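Firby opens clothes exchange for the new club season

The autumn clothes exchange in Firby has started again this September, and the organizers say the demand is already higher than in spring. In the first two weeks 1282 pieces of clothing were registered, compared with a little more than 1000 in the whole spring round.

The exchange is run by the neighborhood association Bovodow together with the sports club Lins. The principle did not change. A family brings clothes which are clean and complete, receives one point for each piece, and can use the points to take other clothes of the same group. Shirts, sweaters and training clothes belong to the first group, and coats and winter jackets to the second. Shoes are not accepted this year, as there were too many single ones left after the spring round.

What is new is the way how the clothes must be delivered. Until now people came with full bags, and the sorting took several evenings. From this round, everything with long sleeves should be brought on a hanger. The association asks the families to hang the pieces at home first, look at them in daylight, and check the collar, the cuffs and the lower hem. These are the places where most of the returned pieces had small damage in spring.
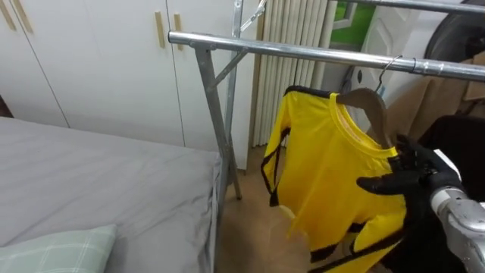
A simple rack in the bedroom is enough for this, says the information sheet which was sent to all members. Clothes that were folded in a drawer for the whole summer should stay on the hanger overnight before they are delivered. The sheet also recommends a hanger with wide, curved shoulders for knitted and elastic fabrics. Thin wire hangers make small points in the shoulder, and such a shirt looks older than it is.

The most wanted pieces are, as every year, long-sleeved tops in strong colors. The walking and running groups of Lins meet in the evening, and from the end of September it is already getting dark when they go home. The club does not require any uniform, but it asks its members to wear something bright on the road between Firby and Gorkard, where there is no sidewalk on a long part of the way. In spring the bright tops were gone after one afternoon, and many parents went home with their points unused.

To avoid the same situation, 200 bright tops will be kept back and given out in four equal parts, so that 50 of them are available at each exchange afternoon. A family can take two of them at most. The other clothes stay without limit, as long as there are enough points. 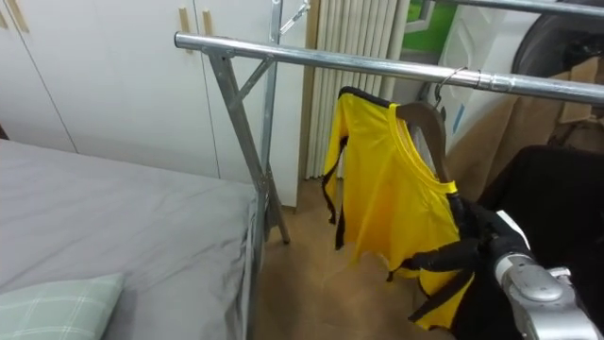 A yellow long-sleeved garment with black trim on a brown hanger.

The association also reminds that a name label inside the collar must be removed before delivery. Pieces with a printed number on the back can be given, but they are put on a separate rail and cost only half a point. Clothes with broken zippers go to the repair table, where they can be taken for free by anyone who wants to sew.

The exchange is open in the afternoon from three to six o'clock in the old school building in Firby, entrance from the yard side. Residents of Gorkard can take part under the same conditions, also if they are not members of the club. For them there is a second delivery point at the library in Gorkard, but only for the first group of clothes, because the room is small.

Points from the spring round are still valid until the end of this round. Who has lost the points card can ask for a new one at the entrance. Hangers are given back on the same day, and it is recommended to mark them with a piece of tape.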